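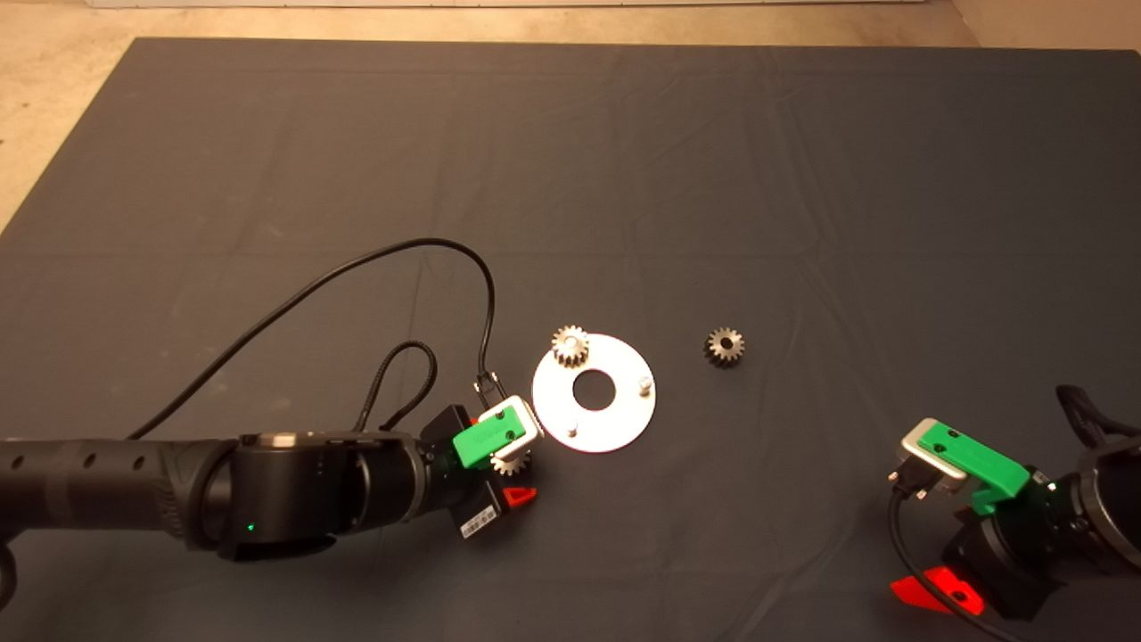 News | Software and Control

Jatiment planning software moves to two-arm gear assembly

The controls group at Brosham has released a new version of Jatiment, its planning and control software for pairs of robot arms. The release adds a module for small assembly work and is available to partner laboratories from August.

Earlier versions of Jatiment dealt with picking and placing single objects. The new module plans a full sequence of steps for two arms sharing one work area, and decides which arm should take each part. Its first test task is a gear set in which small spur gears are fitted over short metal pins on a flat, ring-shaped base plate. The left arm, holding a gear beside the plate, can be given the next step while a further gear still lies on the cloth between the plate and the right arm.

Séverine Vidal, who leads the group, said that the main change lies in how the software handles contact. "The previous planner treated the job as finished when the gripper reached its target position," she said. "With a gear and a pin, the last few millimetres are where most of the work is. The controller now searches for the bore with small movements and lowers the part only when the measured force allows it."

Perception has also been revised. Bare metal parts reflect light strongly, and the rim of the plate was a frequent source of false edges in the older vision code. Silvia Brabec and Ho-yin Chuang retrained the part detector on 3243 labelled views, of which 651 were set aside for checking. The detector now reports a level of confidence with each position. Where confidence is low, the planner asks for a second view before either arm moves.

The group ran 200 trials of the gear task during development. Logs from all of them, including failed attempts, are supplied with the release in the same format as the live system, so that users can replay a run and compare a changed setting against the original result. A full report on the trials is being prepared by Sum-yee Fu.

The work was carried out with Gunbridge, which wrote the collision checking library, and with Kwok, which will maintain the installation tools. The software is in use at 16 workstations across the three organisations.

Users of the previous version should note that calibration files must be converted before upgrading. A conversion script is included. Requests for access and technical questions should be addressed to Tsz-kin Lau at the Brosham software office.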